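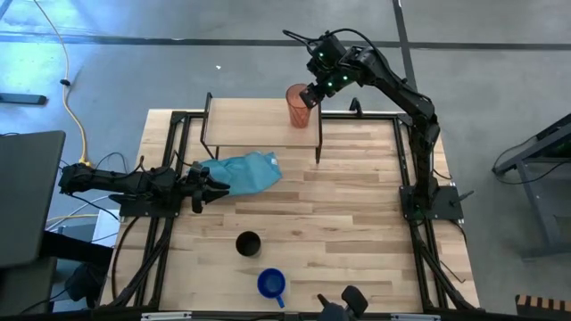

## Thursday night, two arms, one shelf

Six o'clock and the Tisedley robotics club is already behind. Somebody has the schedule up on the wall and the schedule says grasp tests done by now. They are not done. Pizza is late too.

The job for the Karaki Cup sounds like something a kid gets nagged about. Tidy the table. Cups go on the shelf, the cloth gets folded, and the two arms have to share the work without whacking each other. Up to six minutes a run. Teams of students only, no coach touching a keyboard once the clock is going.

Tisedley calls its entry Pavell. Nobody I asked could remember why. It was a freshman's idea, or maybe a dog.

The cups came first. Thin plastic is a pain, squeeze too hard and it buckles, too soft and it drops halfway to the shelf. The club spent most of March on grip force alone, and the notebook from that month is a mess of crossed out numbers and one very good drawing of a shark. Then the shelf. Set a cup down a hair too early and it lands on the edge. A hair late, it drops. The students argue about this constantly, loudly, with there mouths full.

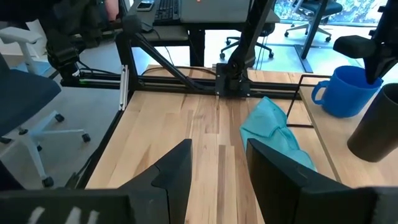 Cloth is the part that scares everyone. A cup stays cup shaped. Fabric doesn't, and last year's team at the Trindari regional lost the whole final on one fold that wouldn't come out square. So this year it gets its own practice block, every session, no skipping. The turquoise one starts out crumpled on the tabletop, same as it will on competition day, and the arms have to find a corner in all that before anything else can happen. Some nights they find a corner. Some nights it's a wrinkle that looks like a corner, and you get groaning from the laptop end of the room.

By eight they are running full rounds back to back. Reset, go, yell, reset. The sophmore on the timer has stopped announcing times out loud and just holds up the phone.

Regionals are two weeks out. Pizza shows up at ten past, cold.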